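Tabletop Handling: Equipment Plan and Gallery
Trerkcombe site, planning page for the new budget year

We are replacing our tableware handling equipment in two stages, and this page collects what we know so far. It is meant for the people who sign off on purchases and for anyone who has to work at the stations afterward. The first stage covers hand-held grippers and spare parts. The second covers a fixed arm, which we do not expect to order before June.

Retno Ngui put together the equipment list. Ningsih Ong is handling quotes and delivery dates. Questions about the numbers should go to Ningsih, and questions about fit or mounting should go to Retno.

The work itself is simple to describe. Bowls and plates have to be handled at a serving tray on a table, one piece at a time, without chipping the rim or marking the glaze. Most of the cost is in doing that many times a day with pads that wear down.

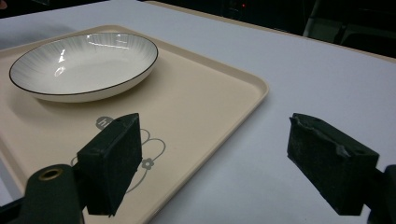 Bowl on the serving tray, with the gripper open. The rim has a thin dark band.

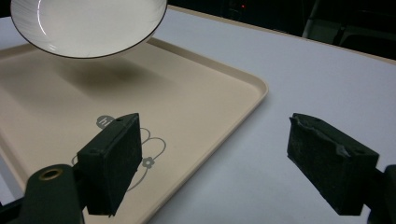
Plate with a dark brown rim, raised over the tray. The upper edge of the right finger's pad is worn and torn.

Pads are the first line in the budget. We asked Dutetti and Suvier to quote on finger pads in the same block shape we use now, so that the mounts can stay. Dutetti quoted $71 per pair. Suvier came in lower per pair but only sells by the case, and we don't have a good place to store that many. The plan is to go with Dutetti for the first order and look again at the end of the year.

Grippers are next. We want 2 complete spare units so that a station does not have to stop while one is being repaired. The quote for both, with bushings and mounting hardware, is $1,191. Shipping is included. Calibration is not, but Retno can do that in-house and has set aside an afternoon for it.

The fixed arm is the large item and the least settled. Raju offers a refurbished model for $3,282, with a base plate that would need to be drilled for our tables. A new one costs a good deal more and has a longer wait. Before we commit, we need answers on the following:

Whether the refurbished arm can take our current fingers without an adapter.
What the warranty covers once the base plate has been drilled.
Who pays return freight if it fails the first check.
Whether the controller will fit under the table or needs its own stand.

Lighting and tables are not part of this request. The tables are staying, and any change to lighting goes through the building budget. Replacement bowls, plates and trays come out of the supplies account, so please don't add them to this list.

If you use one of the stations, look over your pads before the order goes in and tell Retno which ones need replacing. Include the station number and say whether it is the left or right finger. Pads are sold in pairs, but we keep the unused halves.

Ningsih will post the final quotes on this page when the answers from Raju come back.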